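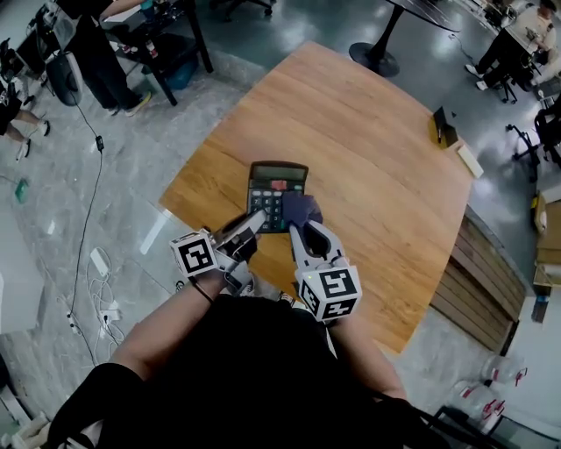
How to work out what a "cheaper" electricity plan will really cost you

Every winter my mailbox fills up with offers from companies that want to save me money. I have switched electricity suppliers twice. The first time I believed the flyer, and I paid more for a year than I would have by doing nothing. The second time I did the sums first, and that is the method on this page. It takes an evening, a calculator and a stack of old bills.

I don't sell anything and I don't get a fee if you switch. Treat anyone who does get a fee with some caution, including the comparison sites.

What you need

Your last twelve monthly bills, or the yearly statement if your supplier sends one.
The full terms of the plan you are on now.
The full terms of the plan you are thinking about. The flyer won't do. If the company won't let you see the terms before you give them a phone number, I would stop right there.
Paper, a pencil and a calculator. A spreadsheet is fine if you like them.

Step 1. Find out how much you use

Look for the kilowatt-hours (kWh) on each bill and write them down month by month. Ignore the dollar amounts for now. Add up the twelve months and you have your yearly use.

Watch out for bills marked "estimated." An estimate is the company's guess, and the correction may be hiding two bills later. If you have several estimates in a row, use actual meter readings from the start and the end of the year and subtract one from the other.

Don't use the "typical household" figure in the ad. I have never met the typical household. Mine has an electric water heater and a teenager.

Step 2. Split the price into its parts

Most bills have at least two parts: a fixed monthly charge that you pay even if you spend the month at your sister's, and a price per kWh. Many have a delivery charge too, which goes to the company that owns the wires. In most places the delivery charge stays the same whoever you buy from, so a supplier who promises to cut "your bill" by a fifth may only mean a fifth of one part of it.

Write down each part for your current plan. Then do the same for the new one, in the same order. If a line on the old bill has no match in the new terms, find out where it went. It rarely disappeared.

Step 3. Do the yearly sum

Multiply the fixed charge by twelve. Multiply the price per kWh by your yearly use. Add the two. Do it for both plans.

When I did this with the Grevalska offer, the price per kWh was lower than mine, as advertised in large letters. The fixed charge was higher, as advertised in no letters at all. On my use, the real saving came to $125 a year. Not bad, but the flyer had me down for a good deal more.

If you are a light user, a high fixed charge can eat the whole saving. Small apartments do badly out of these plans, and I don't think that is an accident.

Step 4. Take the introductory price apart

Find out how many months the advertised price lasts. The Cernance plan I looked at had a very nice rate for 3 months and then a "variable market rate," with no figure given. When I called to ask what the variable rate had been over the past year, I was told it depended on the market. I had gathered that.

Work out the first months at the low rate and the rest at whatever the company charges its existing customers today. If they won't tell you, use your own current rate plus a bit and see if the plan still wins. Be careful which months get the low rate, as well. Three cheap months in spring are worth much less than the same months in January if you heat with electricity.

Step 5. Add the fees

Look for these in the terms:

Exit fee from your present plan
Exit fee from the new plan
Charge for paper bills
Charge for paying any way other than automatic withdrawal
Deposit, and when you get it back

My old supplier wanted $169 to let me go early. Set against a saving of $125, that meant I would have lost money in the first year. I waited until the contract ran out and switched then. The salesman had told me that the offer was "only good this week." It was still there months later, word for word.

Step 6. Ignore the gift

A gift card, a smart thermostat, a free month. Do the whole sum without it. If the plan wins, you can enjoy the gift. If it only wins with the gift included, you will be back at this table in a year, paying the ordinary rate.
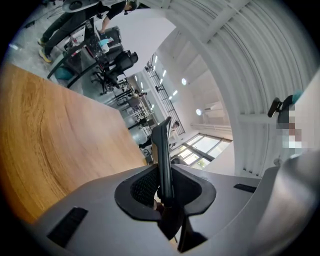
Sirkka Seppälä wrote in to say that I am too hard on variable rates. She has been on one for years, she says, and has come out ahead of her neighbors most of the time. She keeps a log of what she pays and moves the laundry to the cheap hours.

I believe her, and if you are willing to keep a log you might do as well. My doubt is how many people would still be keeping it by the second winter. I wouldn't. A variable rate also asks you to have spare money in a bad month, so take your worst bill of the year, double it, and decide whether you could pay that without trouble.

Step 7. Get the answer in writing

Once you have a winner, email the company and ask them to confirm the rate, how long it lasts, the fixed charge and the exit fee. Keep the reply. Then put the end date of the contract on your calendar, a month early. Most plans roll over to a worse rate if you say nothing, and the letter warning you about it looks a lot like junk mail.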